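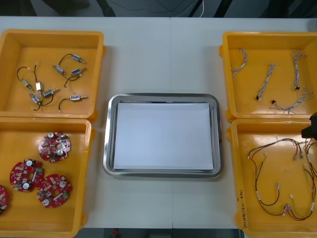 No. 8

Quick one tonight, it's past eleven and I still have to sweep the shop before the Saturday people get in.

So the kitting cell. Two arms, one table, parts in the yellow bins, tray in the middle, a sheet of paper in the tray so small stuff doesn't skate around on the steel. One kit is a round red board, two solenoids, one of the white harnesses and one of the big colored ones. Same kit I was packing by hand all last winter for the Plikley valve boxes, and hated.

Where I left it in No. 7: left arm fine, right arm hopeless. The left one gets solenoids and boards. Hard shapes, they hold still. The right one gets wire, and wire does whatever it likes. I'd been aiming at the middle of the bundle, and the middle of a bundle is mostly air.

What I changed:

Went for the connector first. The connector is the only part of a harness that has a real shape, so find that, close on it, lift slow, and let the rest trail. Slow matters. At my old speed the tail swung and dragged the next harness halfway up with it.

Lowered the bins' starting load. I used to dump a whole bag in. Now only a handful go in each and I top up by hand. Less clever, works a lot better. If I ever build the feeder I sketched in October this goes away, but I am not building the feeder in October or any other month the way things are going.

Redid the cable on the left gripper. It hangs lower than I want and I've been waiting for it to catch on a bin lip. Hasn't yet. Velcro on order from Ferrand, the zip ties were too stiff and pulled on the plug.

Moved the drop pose for the board. It used to come down at the center of the tray and then everything else had to be packed in around it. Board goes left now, solenoids just above it, wires get the whole right half. Should have done that on day one, I think I drew it that way on the first napkin and then forgot. 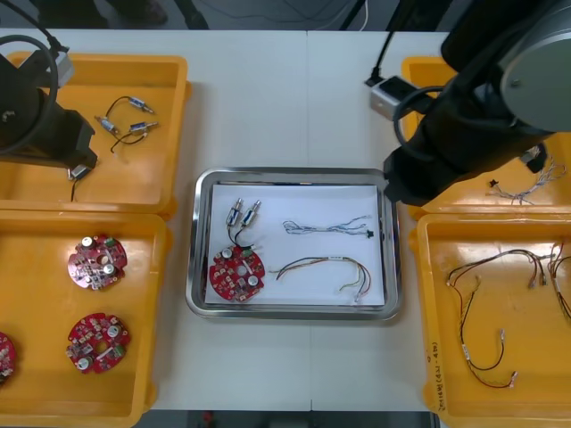 Leltetti wrote under the last post that I should give up on grippers for the wire and hang every harness on a peg by its connector, so the arm only ever has to pull sideways. Which is a good idea and I'm annoyed by it. The pegs would need somebody to hang them though, and at that point that somebody could just drop the harness in the tray. Still thinking. Maybe pegs for the big colored one only, it's the worst of the four by a mile.

Numbers, for those who asked. The log says 2410 pick attempts since I rebuilt the config file, 1407 of them on wire. I haven't sorted the wire fails properly, too many are tagged "other" becuase I was tired and hit the same key every time. Will do better. The solenoid picks I don't even look at anymore.

Still on the list:

– handoff timing. Both arms want the tray at once and one has to wait, and right now the wait is just a fixed pause I typed in. Ugly.
– the paper slides a bit if the board lands hard. Tape? Tape.
– marker on the bins is fine for me, not fine for anyone else in the shop. Proper labels sometime.
– ask the Skistano list if anybody has a softer finger pad that doesnt shed.

The left side code is up in the usual folder, file 881. Right side stays off there until I clean it up, there are comments in it I wouldn't want my mother to read.

Ok, broom. Next post is the handoff thing, if I get to it.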